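Coffee rings, crumbs, sticky bits

Crumbs first, dry. Always dry. Wet crumbs turn to paste and you're there all evening.

Then a drop of dish soap in warm water, cloth wrung out hard. Coffee ring still there? Baking soda and water, 2 parts to one, leave it while you do the dishes. Don't scrub, just wipe it of. 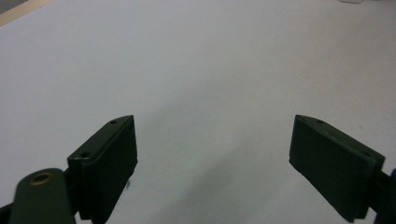
Sticker glue - cooking oil on a paper towel, wait, then soap again or it stays greasy. Ink is harder. Rubbing alcohol, tiny hidden spot first - I learned that one on a varnished shelf.

Rinse the cloth teh minute you finish. Hang it up, don't ball it in the sink. Drains next time.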